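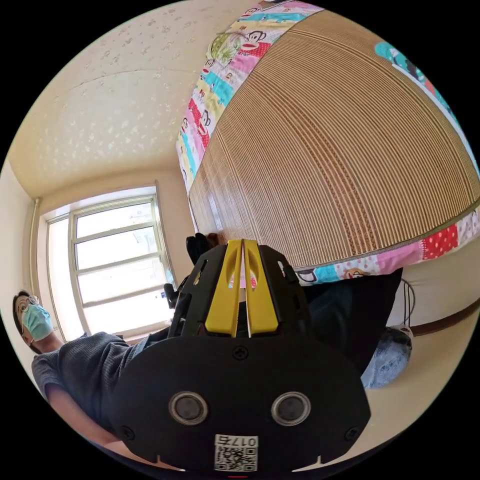 The striped mat on the bed, with the monkey patchwork border.

From: Gwion Lloyd
To: Gradgate bedding list
Date: 10/01/2026
Subject: Re: Sleeping mats, cleaning and storing

Ogbonna wrote:
> We are thinking of a woven mat for the spare bed before the
> warm weather. Does the border go in the wash, or do you
> have to do the whole thing by hand? And do you roll it or
> fold it when it's put away? Ours would have to live in a
> cupboard.

The mat is the tan and brown striped one, either bamboo or rattan. The label went years ago so I can't tell you which. The ribbing is fine and dust sits in it, so I brush along the ribs first and then wipe with a cloth wrung out in plain water. No soap. It then stands on its side by an open window for 2 days.

I wouldn't put any of it in a machine. Marks on the patchwork I do by hand with a bit of washing-up liquid. The red and turquoise patches are the ones to test first, on a corner, in case the dye runs.

Roll it, don't fold it. I folded one once and it cracked along the crease within a month. Tie it loosely with tape in two places and keep it off the floor. Mine goes away in the autumn and comes out again in April.

On size, measure the mattress and not the bed frame. The shop in Dirness will order to length but wants up to 6 weeks.

I have a spare roll of cotton tape if you want some.

Gwion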